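Two-Arm Dish Bench: Questions I Keep Getting
Last updated 19 November 2022

I moved all of these over from the comments because I was typing the same replies again and again. If yours isn't covered, leave it at the bottom and I'll get to it.

Where did you build this?
Half of it in my garage and the other half at Brosside, the shared workshop I belong to. They have a proper saw for aluminum, and I have a hacksaw and a bad attitude. The cut ends you'd be embarrassed by are all mine.

What does it do?
It puts mugs in a dish rack, or that's the plan. Two arms, one rail, one rack, and whatever cups I could take from the kitchen without getting in trouble. I call the project Tuliswood, after the street I grew up on, so please stop asking if there's any wood in it!

How do you pick up a mug with only two fingers?
By the rim, mostly. One finger goes down inside and the other stays outside, and then you close. I started out grabbing handles and it was miserable, they're all different shapes and the mug swings around. With the rim I only need to find a circle from above, and a plain mug gives you a nice clean one.

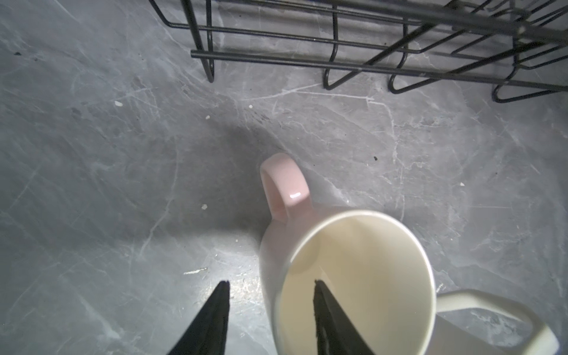

Why flowers?
Everybody asks this one. My first panels were plain white and the white mugs just melted into them on camera. I had a leftover roll of teal floral wallpaper from the hallway, so up it went, on the sides and across the top panel too. Would I pick something calmer next time? Maybe – but I've grown fond of it, and my daughter says it's the only good part.

How is it laid out?
Both arms bolt to one aluminum base rail along the front, with the rack at the back and the cups in between. I leave a few other things on the table on purpose (clock, remote, that kind of stuff) so the arms have to deal with a bit of clutter. A real counter is never bare, at least mine isn't.
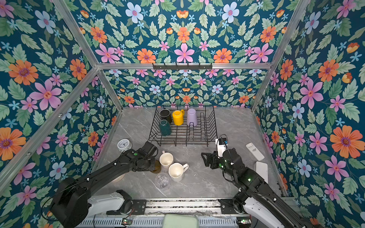 Both arms over the table, with the dish rack at the back.

What did the frame cost?
The extrusion came to $284 with the brackets, from a small supplier called Texier. I ordered 20 corner brackets and used all but 4 of them. The arms were secondhand and I'm not putting that number on a page my wife reads.

Do you need a camera on each wrist?
I'd say yes. I tried to get by with a single one looking down at the table, and it's fine right up until an arm gets in the way, which is all the time. The wrist ones go where the gripper goes. Leave plenty of slack in the cables, more than looks tidy. Mine were too short at first and I pulled a connector clean off its board.

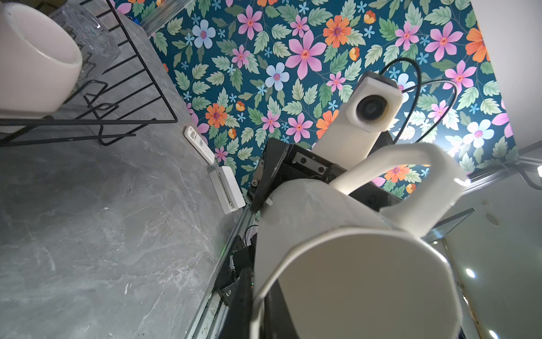
White mug in the gripper, handle up.

Can the two arms hold the same thing?
Yep, and it's my favorite thing to run. One arm takes one end, the other comes in from its own side, and for a moment they're both hanging on. The timing took me weeks. If the second arm closes early it shoves everything sideways, and if the first lets go early, well, buy cheap cups. Évan Lecomte from the workshop talked me into slowing the whole handoff way down, and he was right, annoyingly.
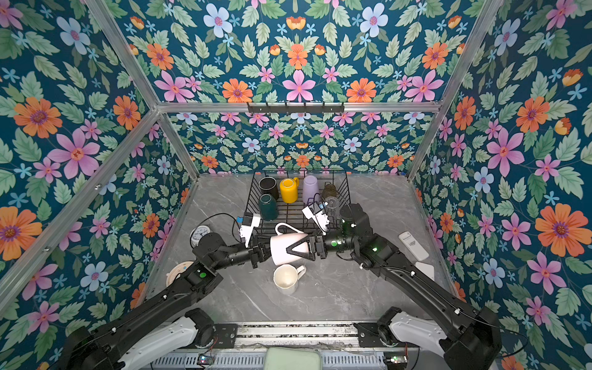 The other thing that helped was giving each arm its own side of the table and one shared patch in front of the rack. Only the handoff is allowed to happen in the patch. Before that I had them reaching across each other, and I spent more evenings untangling cables than writing code.

How much have you broken?
Up to 12 cups, depending on whether you count chips. Plus one rack, which I stepped on, so that's not the robot's fault.

Will you share the files?
I'm hoping for December. The bracket drawings are fine, but the code still has my garage measurements typed straight into it and I want to clean that up first.

Can I come see it?
Sure, I'm taking it to the open evening at Rurkositz this winter if I can get the enclosure through the car door. It doesn't come apart as nicely as I drew it – the top panel has to come off first and then the side rails, and I haven't timed that yet.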